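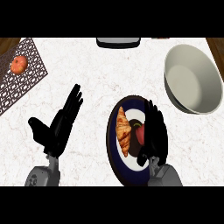 Walach Bench Kit — two-arm tabletop sim

Build files and scene pack for the two-arm setup we run at the Wesmont shared shop. Sim first, then hardware. Saves fingers, saves fruit.

In the pack:
- left + right arm models, five-digit black hands
- kitchen table scene — marble top, croissant plate, bowl, placemat
- 17 grasp presets, all editable
- wiring chart for the real arms (rev 2, toss the old one)

Runs at 60 Hz on Delia's old desktop, so yours is proably fine.

Fruit pick preset. Right hand comes in over the plate, fingers curl down round the red fruit. Left hand stays parked over bare marble. Leave the croissant where it is, thumb clearence is tight on that side.

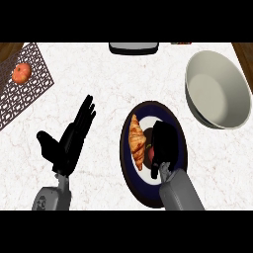

Price and pickup

$770 with printed brackets, motors not included. Pickup at the shop after 6 pm, ask for Dagim or Jyoti. Shipping — back in September.

Bracket holes on the first batch were drilled small. Ream them before you fit the wrist.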